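Canvas shoes in the washer - yes or no?
Started by gwynne_g

gwynne_g
My canvas sneakers need a real cleaning before August. The tag says spot clean only. I tried dish soap and an old toothbrush on the toes and got a tide line where the damp part stopped. Has anyone just put them in the machine?

rackandrow
Yes, for years. Laces out, insoles out, cold water, 7 minutes on the short cycle, no spin. I put them in a pillowcase with two towels. Mine have held up fine. 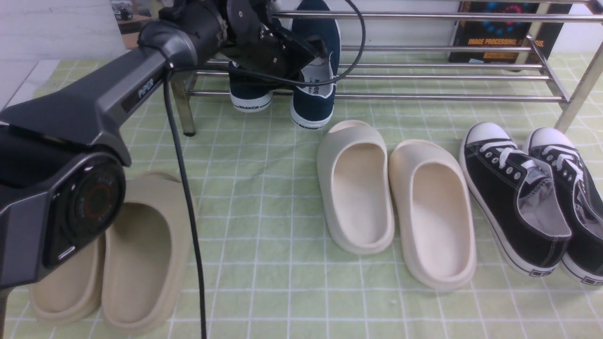 Dry them on a rack with air under the soles and keep them off the radiator. I stuff the toes with plain paper and change it after 3 hours. Newspaper works too, but the ink can rub off on light canvas.

bullon80
I wouldn't. The glue is what goes. I had a pair come out with the rubber peeling at the heel, and that was on cold. Hand wash in a bucket, the whole shoe at once so you don't get the line.

rackandrow
How old was the pair? Old glue lets go in a puddle.

bullon80
Two summers. Not old.

Glenys Price
The tide line is leftover soap. Rinse the whole upper with clean water and a spoon of white vinegar, then blot. I'd try that before either of the above.

trurno_t
Agree with Glenys on rinsing, but I'd skip the vinegar on dark colors until you test it inside the tongue. I also disagree about no spin - without it they take two days to dry and start to smell. Low spin is OK.

gwynne_g
Rinsed both, no vinegar. The line is mostly gone on the left one. The right needs another go tonight. Leaving the washer alone for now.

bullon80
Good. Don't forget the laces, those can go in with the socks.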